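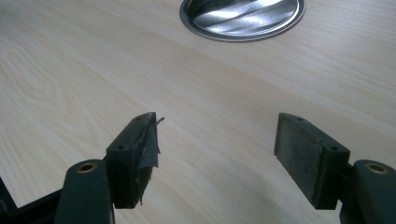 Khumalo United Head to Cerko Needing a Win to Stay Alive

What a week this is shaping up to be for Khumalo United! They travel to Cerko for the second leg of their cup semifinal trailing 2-1, and after the way they finished the first game there is every reason to think this tie still has plenty of life in it.

Oltisov had the home side in front early in that first meeting, heading in a corner before most people had found their seats, and Cerko doubled the lead just before the break with a low shot from the edge of the box. For an hour it looked like a long night. Then Dineo Baloyi came off the bench, and the whole place woke up. She won the ball near the halfway line, went past one defender, then another, and curled her shot inside the far post with 11 minutes left to play. It was a wonderful goal, easily the best seen at the ground since the season started in April, and Khumalo came close to leveling twice before the final whistle.

Baloyi is expected to start this time. She has trained fully after the ankle knock that kept her out last month, and she sounded ready to go when she spoke after practice.

"We played our best soccer when we were chasing," she said. "So let's chase from the first minute."

Cerko will be tough to break down on their own field. They have gone 788 minutes without conceding at home, a club record, and goalkeeper and back line look completely settled. They can sit deep and hit on the counter if they want to, although their coach has promised they will attack. Oltisov is one yellow card from a suspension that would rule her out of the final, so watch how hard she goes into those early tackles.

There are no away goals in this competition. A one-goal win for Khumalo sends the tie to extra time and then penalties if needed, and a win by two or more puts them straight through. Zendard are waiting in the final after a thrilling shootout win in the other half of the draw.

The traveling fans have done their part already. All 889 tickets in the away section are gone, and the supporters' buses leave from the north parking lot at noon. Kickoff is at 7:30 p.m., with gates open from 6.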